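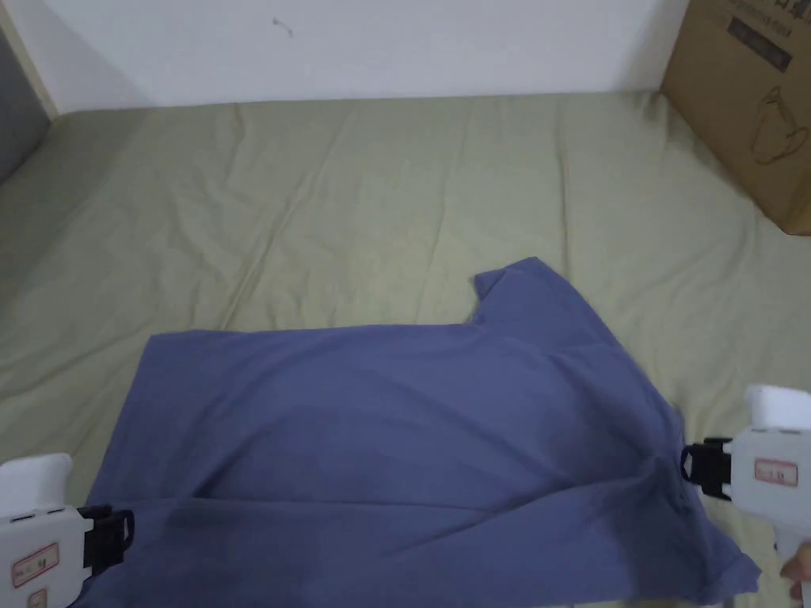 Reading time: 6 minutes

Section 4. Teaching a T-shirt fold

Read this section before you record your first shirt with the Hornero hand grippers. It covers laying out the shirt, gripping it, lifting it, and checking the result. Charging and pairing are in Section 2.

What to expect

Hornero does not fold laundry by itself out of the box. The arms learn from folds that a person does with the hand grippers, and they learn slowly. With the July software, a pair of arms can fold a plain short-sleeved shirt that starts out flat. A shirt pulled from a pile of clothes is still a job for a person. So are fitted sheets, buttoned shirts, and anything inside out.

In our own trial the arms were given 1000 shirts laid flat on a bed and folded 290 of them well enough to put in a drawer. Plan on doing your own laundry for now.

Before you start

Choose a bed or other soft, level surface. A plain cover that differs in color from the shirt gives the best recordings. Wrinkles in the cover are fine. Empty the pockets, if there are any, and close the gripper jaws once with nothing in them to set the zero point.

CAUTION: Keep fingers, jewelry, and hair away from the jaws. The jaws close with enough force to pinch skin.

4.1 Laying out and gripping

1. Put the shirt on the bed and spread it with the grippers. Do not use your bare hands once recording has started.

2. Pull out the sleeves. A sleeve that is folded under itself is the most common cause of a rejected recording.

3. Bring the jaws down until the tips touch the cloth, then squeeze the trigger. Take up a small fold of fabric. If you take up too much, the shirt bunches and the next step will not lie flat.

NOTE: The tips may pick up the bed cover along with the shirt. If this happens, open the jaws, move over a little, and try again. You do not need to stop the recording. Corrections are useful to the training software.

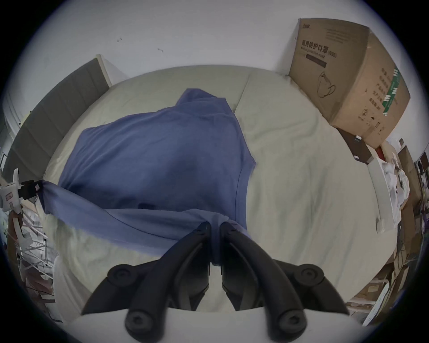 4. Work one side at a time. Leave one part of the shirt held while the other gripper moves. The arms have trouble with cloth that shifts when both sides are let go.

5. Grip the two corners you want to lift. Wait one second before moving.

4.2 Lifting

6. Raise both grippers together until the top edge of the shirt is stretched between them. A small slope is acceptable. Do not snap or shake the shirt. People do this without thinking, and the arms cannot copy it at their present speed.

7. Hold still for a moment, then lower the shirt, bottom edge first.

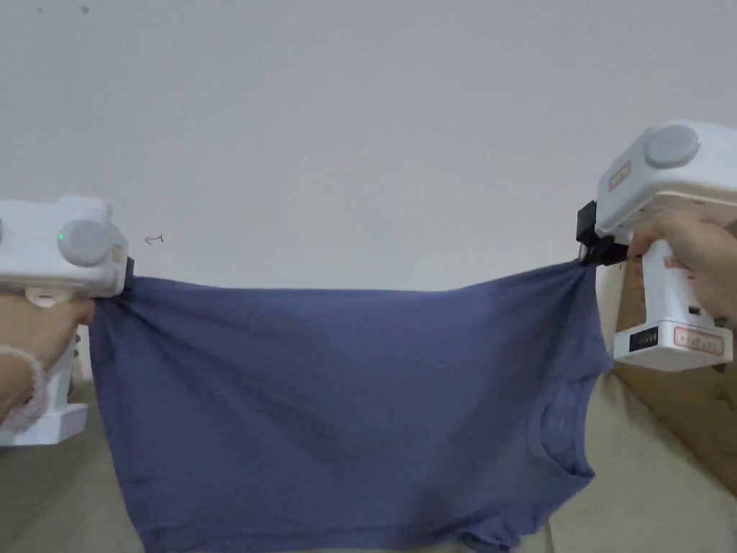
Fig. 4-3. T-shirt held between the left and right grippers.

8. Fold as you normally would, then open both jaws and move them clear of the cloth. Press the button on the Pascual base unit to end the recording.

If the base unit shows error 2814, it lost track of one gripper during the lift. Delete the recording and repeat from step 5.

4.3 Checking your recordings

Open the Ovus viewer and play each recording at normal speed. Keep it if both jaw tips can be seen at the moment they close. Delete it if your arm blocks the view.

Thin, stretchy shirts may need a slower lift. Long sleeves are not supported in this version.

Text: Xiaoyan Xiong. Checked by Craig MacLeish, Sarilance product support.
Last changed 3 Aug 2021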